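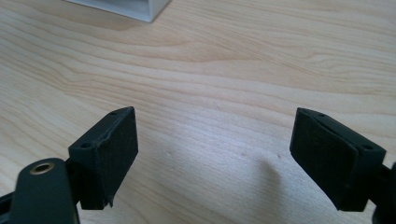 How long should a visitor plan to stay in Tristirau? Two nights are enough for the old quarter and the river, and a third allows for the hill path to Kalard.

The town lies 10 miles inland from Gravton, at the point where the valley narrows and the road begins to climb. Most travelers pass through on the way to the coast. Those who stop find a market square, a covered lane of cloth merchants and a long row of guesthouses facing the water.

The Ouazzani House is the oldest of these. It has eight rooms, all opening onto an inner courtyard, and guests are asked to keep their voices low after dinner. Faith Swai, who has managed the property since January, has kept the custom of serving breakfast at a single long table. "People arrive as strangers and they leave with each other's bus times," she says.

Mornings are best spent on foot. The stair behind the market has 500 steps and reaches a walled garden with benches under the fig trees. The gate is opened at 8 and closed at dusk – visitors coming down late should use the lower road, where the lighting is better.

Kalard itself is a small settlement with a tea house and a shrine. The path from Tristirau takes 2 hours at an easy pace and is not suitable for strollers. Shoes are removed before entering the shrine, and shoulders should be covered.

Buses from Gravton leave from the harbor side of the station. Tickets are sold on board, in cash only. The evening service is often full in summer, and seats cannot be reserved.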